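Skadau talks stall over fishing waters, envoy says

Three rounds in, no deal. Najwa Qudah has chaired all of them, and when we caught her in the hallway at 7:40 in the morning she had her coat on already.

"We are stuck on one line on one map," she said. "Everything else is typed up."

The line is the sea border between Larnasen and Skadau, or the last stretch of it. Both governments claim the shallow water off the southern cape. Larnasen licenses 213 boats there. Skadau says it never agreed to any of them and wants the number cut before June, when the season opens.

Qudah won't say who is being difficult. Asked twice. "Ask me when its signed," she said, then talked about the ferry schedule for a while.

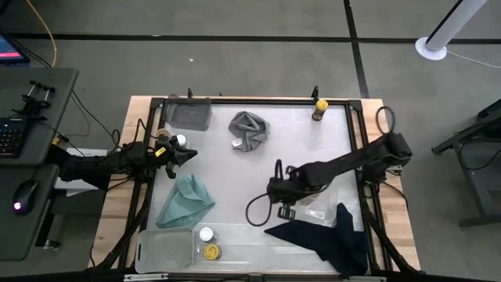 What Larnasen wants

Cornel Munteanu, deputy head of the Larnasen delegation, was easier to get going. Tired, hoarse, on his second coffee. He says his side offered a shared zone in the first round and got a letter back.

"A letter! Four pages. Two of them about a treaty my grandfather would not remember."

His position: keep the licenses, split the patrols, look again in five years. He also wants Skadau to release the crew of a trawler held in port there. Skadau calls that a court matter and wont put it on the agenda.

Areti Moschos, who speaks for the Skadau side, gave us ten minutes by phone.

"We came with a proposal and we still have it," she said. "Start with 200 boats, then go down each year. That is a small first step, I think teh other side knows it."

On the crew she was short. "The judge decides. I am not the judge."
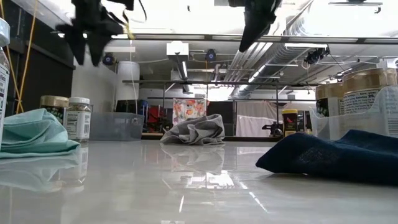 When do the two sides meet again?

Early June, in Larnasen, if both capitals approve the agenda. Qudah expects to chair. The maps go out to the delegations first, and each side gets 21 days to send comments.

She sounded less sure about the crew. "I raised it in private. I will raise it again." Then her car came.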